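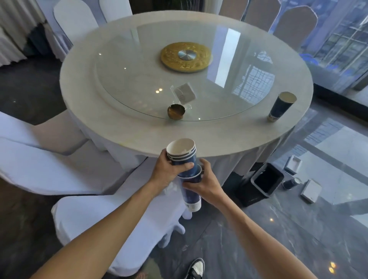
3.2 연회장에서 시연 모으기

이제 데이터를 어떻게 모았는지 얘기할 차례인데, 솔직히 저는 이 절을 쓰는 게 제일 재미있었습니다. 모델 구조는 앞 절에서 다 설명했고 Trevaskis를 이미 써 본 분이라면 새로울 게 별로 없거든요. 반면에 Luvar의 시연은 전부 실제로 쓰는 공간에서 찍었고, 그래서 실험실 책상에서는 생각도 못 한 장면이 자꾸 나왔습니다(좋은 뜻으로요!).

이번 논문에 쓴 것은 Luvar 가운데 식사 공간 정리 부분으로, 시연 114개입니다. 한 시연은 작업자가 정리를 시작해서 스스로 끝났다고 말할 때까지 이어집니다. 대본은 없습니다. 저는 작업자에게 "평소 하던 대로 정리해 주세요"라고만 부탁했고, 어느 손을 쓰라거나 무엇부터 치우라는 말은 일부러 하지 않았습니다. 처음에는 순서를 정해 드렸는데, 그렇게 모은 영상은 손이 너무 얌전해서 나중에 학습한 정책도 똑같이 얌전해지더라고요. 그 초기분은 전부 뺐습니다.

시점은 머리 높이의 1인칭입니다. 그림 1을 보시면 왼손이 파란 종이컵 묶음의 위쪽을 감싸고 오른손이 아래쪽 컵을 쥐고 있습니다. 우리가 제일 많이 원했던 게 바로 이런 양손 동작입니다. 한 손으로 집어서 옮기는 예는 공개 데이터에도 넘치는데, 두 손이 한 물체의 서로 다른 곳을 동시에 잡는 예는 막상 찾아보면 드뭅니다. 게다가 종이컵은 얇고 눌리는 물건이라, 힘을 어떻게 나누는지가 손 모양에 꽤 드러난다고 저는 봅니다.

배경도 한몫합니다. 흰 커버를 씌운 의자에 유리 회전판, 광택 있는 대리석 바닥까지, 깊이 추정기가 싫어할 것만 모아 놓은 방이에요. 처음 돌려 본 분할 결과는 정말 엉망이었고, 유리에 비친 빛을 물체로 잡는 일이 잦았습니다. 그래도 조명을 바꾸거나 반사를 가리지는 않았습니다. 로봇이 나중에 일할 곳도 이럴 텐데 데이터만 깨끗하면 무슨 소용인가 싶었습니다.
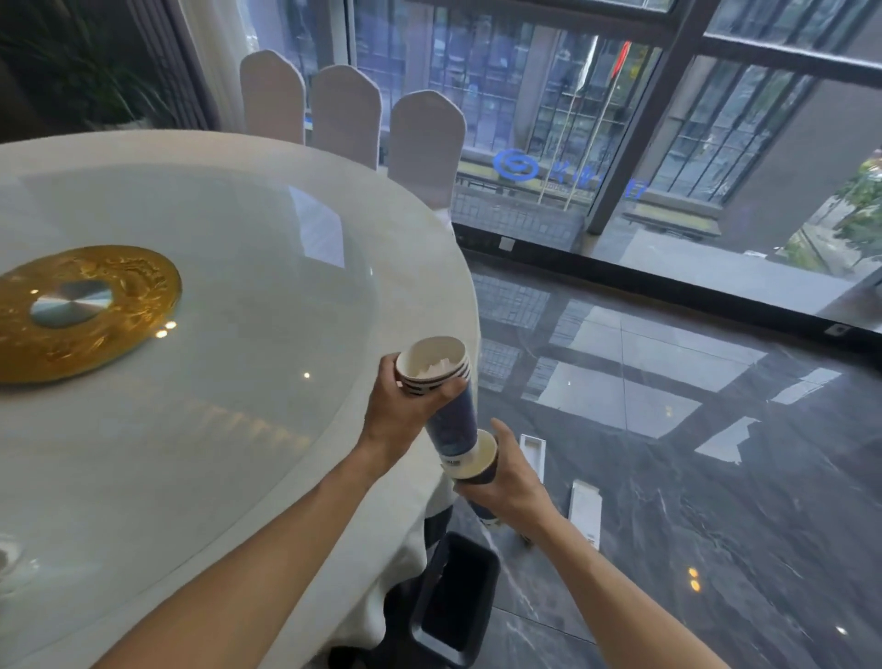 그다음은 라벨입니다. 라벨은 Zorness로 붙였고, 단위는 동작이 아니라 접촉으로 잡았습니다. 손이 물체에 닿는 순간과 떨어지는 순간, 그리고 물체끼리 닿는 순간을 따로 표시합니다. 컵 묶음 끝을 다른 묶음 끝에 맞대는 동작을 생각해 보면 왜 마지막 항목이 필요한지 금방 감이 오실 거예요. '쌓기'라는 이름 하나로 묶어 버리면 정렬하는 짧은 구간이 통째로 사라지는데, 정책이 제일 자주 실패하는 데가 하필 거기입니다.

시연 하나에 라벨 작업자를 2명씩 붙이고, 두 사람의 접촉 시점이 어긋나면 제가 다시 봤습니다. 이렇게 다시 본 시연이 41개였습니다. 생각보다 많죠? 대부분은 손이 물체를 가려서 생긴 차이였고, 천을 만지는 구간이 특히 골치였습니다. 컵은 놓았는지 쥐었는지가 비교적 분명한데, 식탁보나 의자 커버 쪽 천은 손바닥이 스치는 건지 누르는 건지 저도 몇 번을 돌려 봤습니다. 결국 '애매한 접촉'이라는 라벨을 하나 더 만들었고, 학습할 때는 이 구간의 손실 가중치를 낮췄습니다.

한 손에 물건을 든 채 다른 손으로 딴 일을 하는 경우도 규칙이 필요했습니다. 그림 3이 그런 예로, 왼손은 기울어진 종이컵을 쥐고 있고 오른손은 식탁 가장자리 아래의 흰 천에 가 있습니다. 우리는 두 손의 라벨 줄을 완전히 분리해서, 한쪽 구간이 끝나지 않아도 다른 쪽 구간을 열 수 있게 했습니다. 별것 아닌 듯해도 이걸 바꾸고 나니 라벨 작업자들의 불평이 확 줄었습니다. 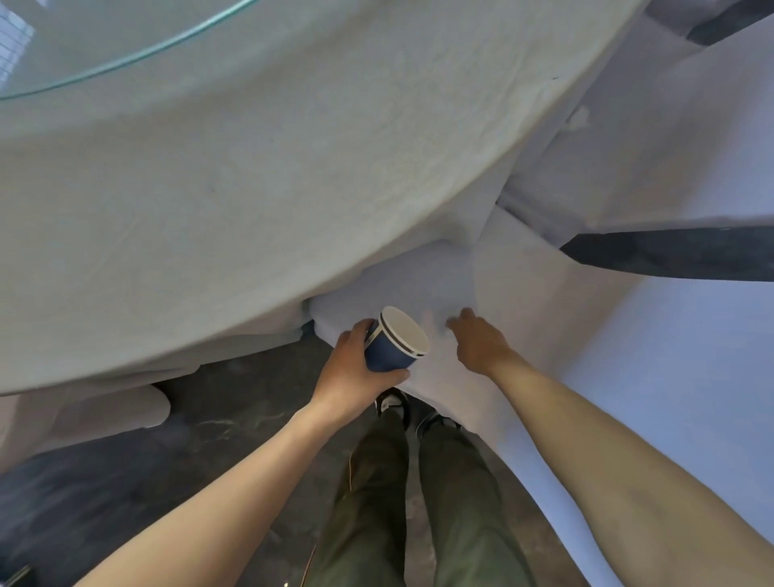 초고를 읽은 한 심사자는 이렇게 양손을 따로 라벨링하면 정작 두 손이 협력하는 순간을 모델이 놓치지 않겠느냐고 물었습니다. 한 손이 버텨 주니까 다른 손이 움직일 수 있는 건데, 줄을 나누면 그 관계가 안 보인다는 지적이었습니다.

맞는 말씀이라 꽤 오래 고민했습니다. 그래서 물체 번호를 두 줄이 함께 쓰도록 고쳤습니다. 왼손과 오른손이 같은 번호를 가리키면 협력 구간으로 자동 묶이고, 다른 번호를 가리키면 병렬 구간이 됩니다. 버티는 손과 움직이는 손이 서로 다른 물체를 잡은 협력(예컨대 그릇을 누르고 뚜껑을 돌리는 경우)은 이 방식으로도 못 잡습니다. 이건 아직 숙제예요.

마지막으로 학습에 넣는 형태를 적어 둡니다. 시연은 접촉 경계에서 잘라 조각으로 만들고, 학습 한 회차마다 조각 1,000개를 뽑습니다. 긴 시연이 표본을 독차지하지 않게 먼저 시연을 고르고 그 안에서 조각을 고릅니다. 같은 방에서 찍은 시연은 학습용과 평가용에 나뉘어 들어가지 않게 했습니다. 프레임 단위로 무작위 분할을 해 봤더니 점수는 예쁘게 나왔는데, 방을 외운 점수라 표에는 싣지 않았습니다. 기준 모델 Flatness도 같은 분할로 다시 학습했고, 설정값은 부록에 있습니다.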